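FOR IMMEDIATE RELEASE

Festau brings the Nindik desk to Kanbridge this May

Kanbridge: I've been making tables and desks under the Festau name for a while now, and I still get silly-excited when a new one is ready to go out the door. So here we go again! The Nindik is a plain, pale desk for people who work at home, do homework at home, or just need one flat spot in the house that isn't the kitchen counter. It goes on sale in May at our Hollis Street shop. 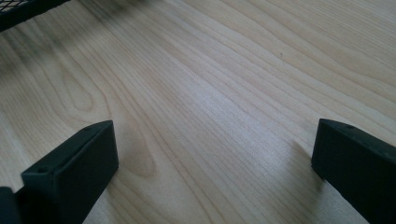
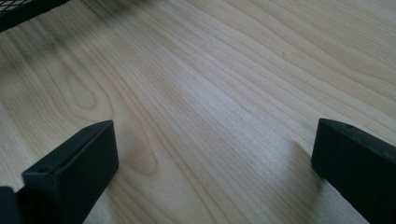 I get asked about grain more than anything else, so let me get that out of the way. We don't print it and we don't stain over it. Every top has its own pattern, and some folks want long straight lines while others come in hunting for the big loopy arches (I'm a loops person myself, always have been). If you buy from the shop floor you can walk along the row and pick the exact top you want, then we bolt the legs on while you wait. Orders by phone get whichever top is next in the stack, unless you tell us you have strong feelings, in which case we'll do our best to match you up.

The finish took us the longest. Our early tries were so shiny that a desk lamp bounced right back in your eyes, and the next batch was so flat it showed every fingerprint. What we settled on has a low, soft sheen. Wipe it with a damp cloth, skip the spray polish, and please use a coaster, because I've seen what a coffee mug can do over a long weekend.

The first run is 100 desks, and if those find homes we'll build 400 more before the end of the year. Each one comes with a small tin of finish for touch-ups and a 30 day return, no long form to fill out. Just bring it back or call us and we'll come get it if you live in Kanbridge. Folks farther out pay for the truck, sorry, I wish I could swing that one too.

We're also taking old desks in trade during May. It doesn't have to be one of ours and it doesn't have to be pretty, it only needs to stand up by itself. We fix what we can and pass them along to students in town, and anything past saving gets cut up for drawer parts.

The shop opens at 9 a.m. and I'm usually there until the lights go off. Come put your elbows on one! Writers and store buyers who'd like a sample top can call the shop and ask for extension 3435.

About Festau
Festau is a small furniture shop in Kanbridge making desks, tables and shelves for everyday rooms.

###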